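Patio Sale Gallery, Stulbridge

We cleared out the study and the two hall closets in October and put the smaller things outside to sort before the sale. The glass patio table ended up as the sorting table, mostly for its size. Bigger pieces stayed in the garage and have their own page.

The list came to 143 items by the end, not counting paper. Prices are on the sheet by the gate, and anything without a price is open to offers. Most of the office things are 2 dollars each.

Table, late morning. A silver-grey wireless mouse, with the yellow chick cutout and the QR code card over on the left. Paper goods and a green bottle are along the far rim.

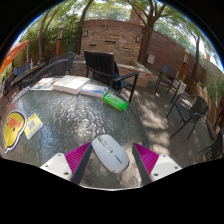 Carter Hawthorne wrote in to ask whether the office things could be bought as one lot, and said he would take any mouse or keyboard as long as the battery cover was still on. He also said he had bought a box of cables from us at the spring sale and that most of them were good.

The answer is yes, the office things can go as a lot. Ask for the box marked Mornura. The name is left over from an old delivery and has nothing to do with what is inside. There are two keyboards in it, a desk lamp, a stapler and a bag of adapters that we have not matched to anything.

Notes on the rest of the sorting:

Paper. Magazines and printed sheets are free with any purchase. Old manuals are in the flat tray, in no order. The one for the Flarell heater is missing its middle pages - the heater itself went last year.

Children's things. Cutouts, cards and stickers are sold by the handful. Puzzles are priced separately, and the big one is short a few pieces out of 766 by our last count, so it is marked down.

Books. Roughly 38 are left, mainly gardening and travel. The Rostami cookbooks are spoken for.

Glass and bottles. Please bring your own newspaper for wrapping. We ran out by noon last time.

The patio table is not for sale. Several people have asked. The four chairs that used to go with it are, and they are in the garage behind the bikes - one needs a new foot.

Pickup is from the side gate, any time after 9 in the morning. Cash is easier for us.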